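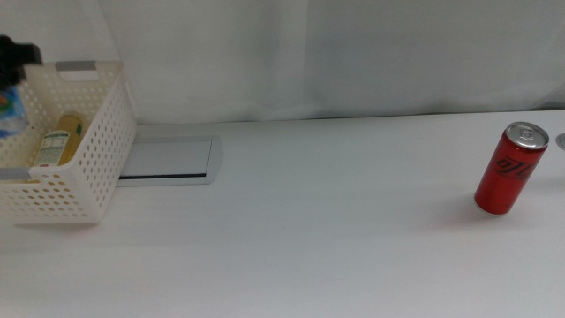 The choir that sings in a laundromat
Oct 29, 2024

Ferhat Çınar is late and so am I. He comes in the side door of Flostach with a coat half on and a folder under his arm, says sorry, says it again, then goes straight over to talk to a woman about a tenor who has the flu. Five minutes gone. Fine.

Flostach is a laundromat. On Tuesdays after eight it's also where the Akimari choir rehearses, between the dryers and the folding counter, and has been since May of last year. Thirty-odd people in sneakers. Concert in three weeks. They are not ready, he tells me, cheerfully.

"We're never ready. If we were ready I'd be worried, I'd think they'd stopped listening."

He didn't plan on a choir. Moved here for a job in a print shop, knew no one, put up a card at the library. Nine people turned up the first night, and four of those thought it was a language class.

"They stayed, though. Two of them are still here. One can't read music and she's never wrong. Never. I give the note and she's there already."

Why a laundromat? The church hall went up to 98 dollars a night and the school wanted everyone out by seven. Baldur Grímsdóttir, who owns Flostach and sings alto, said come to mine.

"I close at eight anyway," she says, from behind the counter. "The heat's already paid for. And the sound, you heard the sound? It's all tile. You can't hide in here."

You can't. I stood next to the basses for the warm up and could hear every one of them breathing. Also a zipper going around in the last dryer, somebody's, which ran on twelve minutes past closing and which nobody wanted to stop. They did their scales over it.

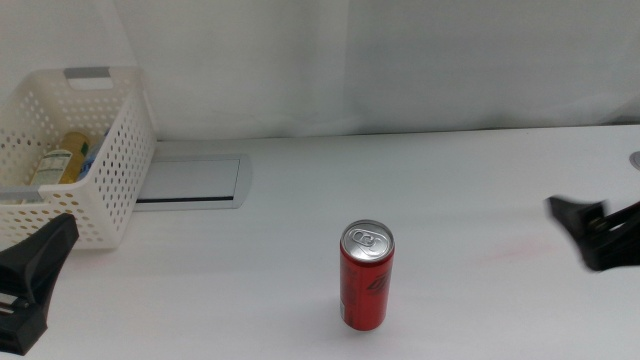 What they sing

Not what you'd guess. No pop medleys, no gospel. Çınar picks mostly work songs and lullabies, some in languages only one member speaks, and that member has to teach the rest. He's strict about it.

"If there's no one in the room who heard it as a kid, we don't do it. I broke that rule once. It was terrible. It was like reading a menu out loud."

The big piece this fall is called Hafþórsson, after the fisherman who made up the tune, or so Grímsdóttir's grandmother claimed. Six verses. Grímsdóttir wrote them down from memory at her kitchen table, and she's still not sure about the fourth.

"My sister says it's a different word. She says the boat is coming home, I say the boat is late. We've argued about it on the phone for a year." So which one are they singing? "Mine. I'm the one who's here."

Çınar laughs at that, then doesn't. He says the arguing is most of the work. Every song comes in with somebody's family attached, and somebody's cousin who knows it better. He has learned to let people fight for ten minutes and then raise his hands.

The arrangement is his. Simple, he says. It isn't. The altos hold one note for so long that they have to take breaths in turns, and last night that fell apart twice. Third time it held and the whole room went very still, and a man in the second row took his glasses off and wiped them on his shirt.

I ask how you get amateurs to do that.

"You ask them. People say, oh, they're tired, they've worked all day, give them something easy. They don't want easy. They had easy all day, they had boring all day." He's waving the folder around now and pages are coming out. "Give them something hard with a good tune in it." 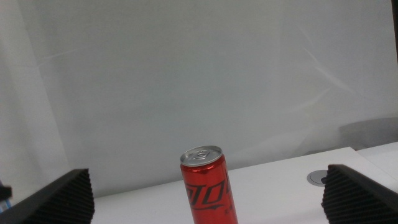 Money, and the concert

Short version, there isn't any. Members put in what they can, in an envelope, and he doesn't look at who gives what. Sheet music is photocopied at the print shop after hours, with the boss's okay. They applied for a city arts grant last spring and got a very nice letter.

The concert is at the old Dutar theater, which holds 200. They have sold 113 seats so far. Grímsdóttir has been taping a ticket flyer to the inside of every washer lid. "People have to look at it," she says. "They're putting their socks in."

Çınar worries more about the stage. Carpet, curtains, all of it soaks up sound. After a year and a half on tile they might not be able to hear each other at all. He's got one rehearsal there, Sunday afternoon, and he's thinking of standing them in a horseshoe, or else bringing them down on to the floor in front of the seats. He hasn't told them. (He asked if this would run before Sunday. It will. Sorry.)

And after? He wants a second group, for kids, and someone to run it who isn't him. Grímsdóttir wants the fourth verse settled. Her sister is flying in for the concert and has asked for a seat near the front.

"She'll sing her word," Grímsdóttir says. "Out loud, from the seats. I know her."

"Good," says Çınar, and he's off again, the tenor with the flu is on the phone and wants to know if he can come anyway if he stands at teh back.

Tickets for the Dutar are at the Flostach counter, any day until eight. Cash is easier.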